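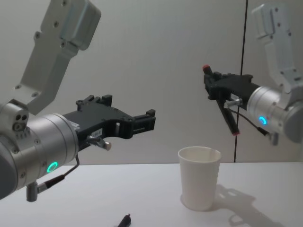
The Havlow rule cards cost 114 pounds a set and cover shared tables, where two arms can reach the same spot. I've used them since June. Card 8 is the best: agree one meaning for each light colour and write it down. With one ring green and the other blue, as on our pair over the paper cup, a new starter needs that on the wall.

The card on handovers is weaker. It says which arm should wait but gives no stopping distance.
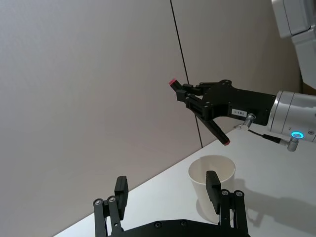

Wendell Ostrowski disagrees, and says a fixed distance would be wrong for most sites and should come from your own risk check.

Fair enough, but a blank box to fill in would help. Four stars.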